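About Rorkia

Rorkia designs and supports automated packing stations for retail stores and small distribution sites. Our stations take mixed goods from a counter, scan them, and place them in a basket or bag. The company was founded by Duygu Kılıçarslan and Alfredo Quiambao, who had worked together on conveyor controls before turning to the handling of individual items.

Our customers ask first about speed and second about price. We ask them to read this page before either conversation, as it explains an event that changed how the company operates and why certain steps in our process take as long as they do.

The Eskildsen Event

On 03/09/2018, a Dastik packing station at the Eskildsen distribution site injured an employee of our customer. The station had completed 2902 packing cycles since its last service. During the next cycle the gripper lost hold of a full drink bottle, which fell between the basket and the edge of the counter. The station reported a lost item and paused.

The employee opened the side guard and reached in to pick up the bottle. Opening the guard should have removed power from the arm. It did not. The station began its automatic retry, and the arm closed on the employee's hand. A coworker pressed the emergency stop, and the hand was freed at once. The employee had bruising to two fingers and returned to work the same week.

We shut down every Dastik station in service that afternoon. They stayed shut down until the review was complete and each station had been changed and tested on site.

What the Review Found

The review was led by Charito Javier, who joined us from Sikunska, an outside firm of machine safety engineers, and who had no part in the design of the Dastik. Her report was given in full to Eskildsen and to all other customers. It named two separate faults.

The first was in the guard circuit. One of the two switch contacts on the side guard had been bridged during a service visit and left that way. The controller recorded a mismatch between the contacts, but treated it as a maintenance notice when it should have locked the station. The service record for that visit had been signed as complete.

The second was in the way the station had been taught to grip. Our set of recorded demonstrations held 186 examples of bottle handling. In nearly all of them the bottle stood upright and was taken by the body. Bottles that were lying down, tilted against one another, or best lifted by the cap were hardly represented. When the station met one of these, it chose a weak grip and did not recognize the grip as weak.

The report made 17 recommendations. All were accepted. Those concerning the guard circuit were carried out first.

How We Collect Demonstrations Today

Demonstrations are performed by trained operators at a counter with ordinary goods, bags and baskets. Items are no longer set out in neat rows before a recording. Bottles may lie at an angle in the basket, and hands may work close together over the same few items, as they do in a busy store.
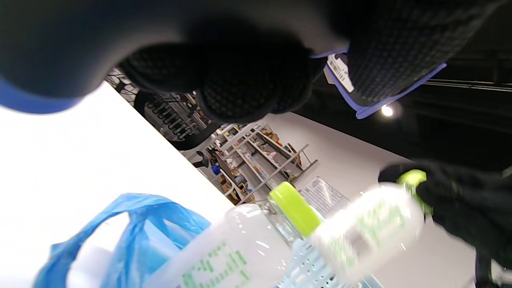

Operator Equipment and Training

Operators wear fabric gloves with motion controllers strapped to the back of the hand. Straps are checked for fit before every session, and cables are led away from the work area so that they do not catch on goods. Any operator may end a session at any time and is not asked to justify the decision.

Thin plastic receives particular attention. A bag folds and clings in ways that a bottle does not, and early versions of our software often mistook a fold of plastic for a firm edge. Operators therefore record the slow parts of the work as well as the quick ones, including the handling of crumpled plastic with both hands.

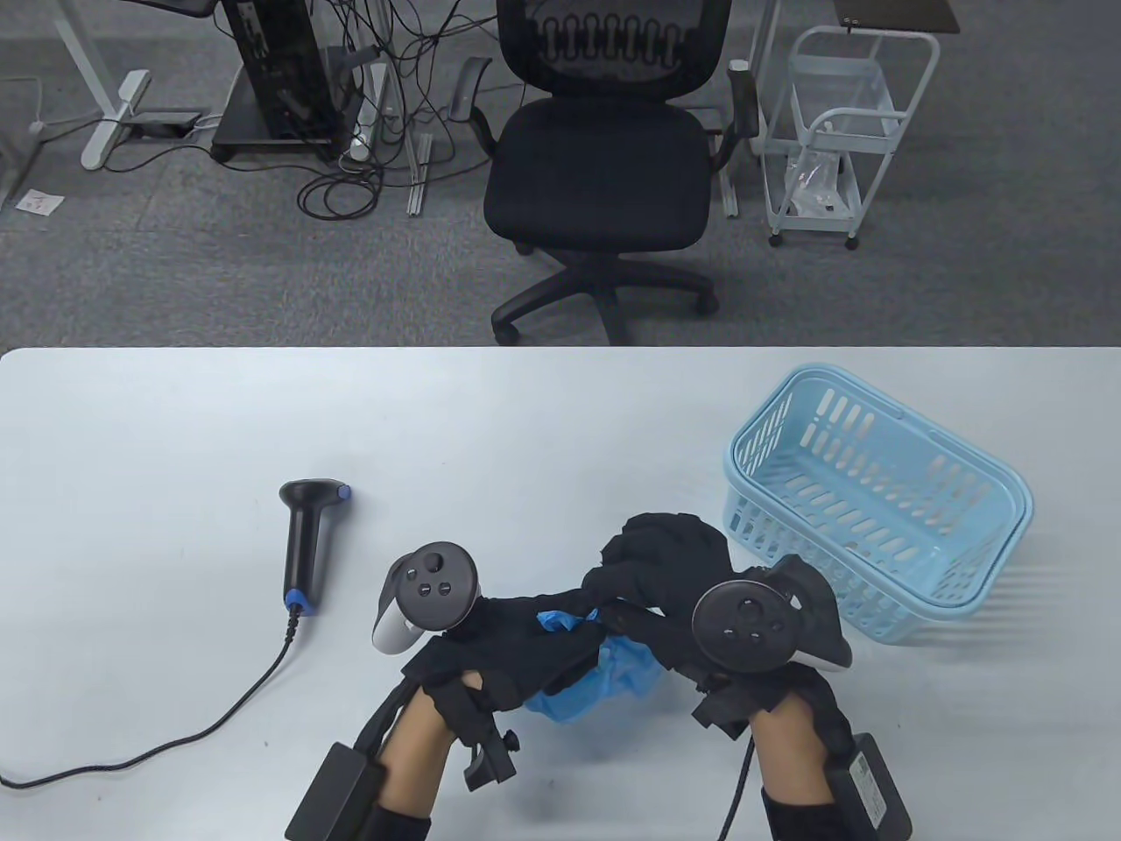

Sessions in which an item is dropped, snagged or gripped badly are kept and marked as such. Before the Eskildsen event these recordings were deleted at the end of the day. The review considered this a serious mistake, and we agree. A station that has been given only good outcomes has little basis for judging when a grip is about to fail.

Grip Testing

Each type of container is now tested in every position the station can expect to meet. For bottles with screw caps this includes lifting from above with the fingers closed over the cap, so that the full weight hangs below. The station must hold the bottle through a complete move, and must stop and call for help if the grip begins to slip. Automatic retry after a lost item has been removed from all Dastik stations and is not offered as an option.
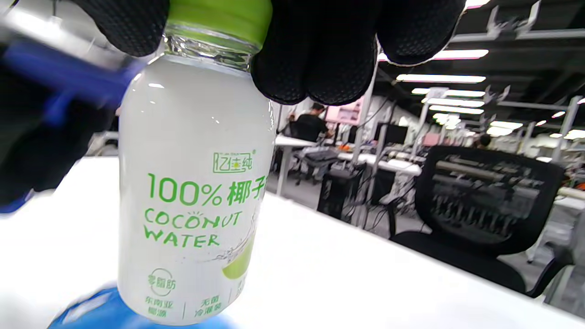
Guarding and Service

A mismatch between guard contacts now locks the station. It can be released only by a service engineer who is physically present. Each service visit ends with a guard test witnessed by a member of the customer's staff, and both people sign the record. Customers may request copies of these records for any station on their site.

Our People

Duygu Kılıçarslan, Managing Director
Alfredo Quiambao, Head of Engineering
Charito Javier, Head of Safety. Reports directly to the Managing Director and may halt any shipment.
Princess Umali, Operator Training and Demonstrations
Ignacio Orellana, Field Service

Reporting a Concern

Customers, their employees and our own staff may report a fault or a near miss to the Head of Safety by telephone, by letter or through the form on our contact page. Reports may be made without giving a name. If a station has behaved in an unexpected way, please press the emergency stop, leave the guard closed, and contact Field Service before attempting to restart it.

The full text of the review, with personal details removed, is available on request. It is updated each September with the status of open items.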